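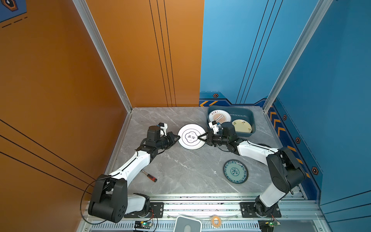
A reader at the Wudgate site wrote to ask whether two grippers can be compared fairly when they are fitted to different arms of the same station, or whether each must be tried in turn on one arm. Either arrangement is acceptable, provided that the procedure below is followed and the grippers change sides halfway through the trial.

Comparing Parallel-Jaw Grippers on a Two-Arm Station
Samo Workshop Guidance
Last reviewed: February

Home | Guides | Arms | Grippers | Cameras | Contact

Purpose

This guide sets out the method used at Samo for comparing parallel-jaw grippers on tableware. It applies to plates held by the rim, either by one arm or by two arms working together. It does not cover suction cups or soft fingers, for which a separate guide is in preparation.

Plates are a demanding test piece. The rim is thin, the glaze offers little friction, and a small error in the angle of the wrist will turn the plate between the fingers. When two arms hold the same plate, each gripper must also tolerate small movements made by the other.

Before starting

Operators should confirm that both base plates are bolted firmly to the front rail and that the cables have enough slack for the full reach of the arm. The wrist cameras must be calibrated after any change of gripper, even where the replacement is of the same model. Tools should be returned to the drawer before the arms are enabled.

Select at least two plates of differing rim thickness. Record the weight of each. The heaviest plate in the Samo set is 284 g, and no gripper under trial should be asked to hold more than 300 g without the agreement of the station supervisor.

Setting the closing force

1. Fit the first gripper and run the homing routine twice.
2. Set the closing force to 8 N on the controller.
3. Place a plate in the fingers by hand, with the arm in its rest position, and close the gripper.
4. Raise the force in small steps until the plate no longer turns under its own weight.
5. Note the value and repeat with the second gripper.

The Kiteo controller shows force as a percentage of motor current. The conversion table supplied with each gripper must be used, and values should not be carried over from one model to another.

Running the two-arm trial

1. Bring the left gripper to the rim and close it.
2. Bring the right gripper to the opposite side of the rim and close it. Allow the readings to settle.
3. Lift the plate clear of the table and tilt it towards upright.
4. Hold the position for the set time, then lower the plate and release the right gripper first.
5. Record the result as held, slipped or dropped.

A full trial consists of 100 lifts for each pair of grippers. After the first half, exchange the grippers between the arms and calibrate the cameras again. Results from the two halves must be entered separately. A marked difference between them usually points to the arm or its calibration, and the gripper should not be marked down until this has been checked.

Reading the results

The number of drops is the least useful figure in a short trial. Slips give a better guide, particularly those seen during the tilt. In the last comparison, the Grube fingers slipped less on thin rims but needed a wider approach, and on some 300 lifts across all plates the overall difference between the two models was small.

Finger pads should be inspected at the end of every session. Worn pads are to be replaced in pairs and the change entered in the station log, together with the name of the operator.

Shares: 8 | Comments: 3

Previous guide | Next guide | Back to top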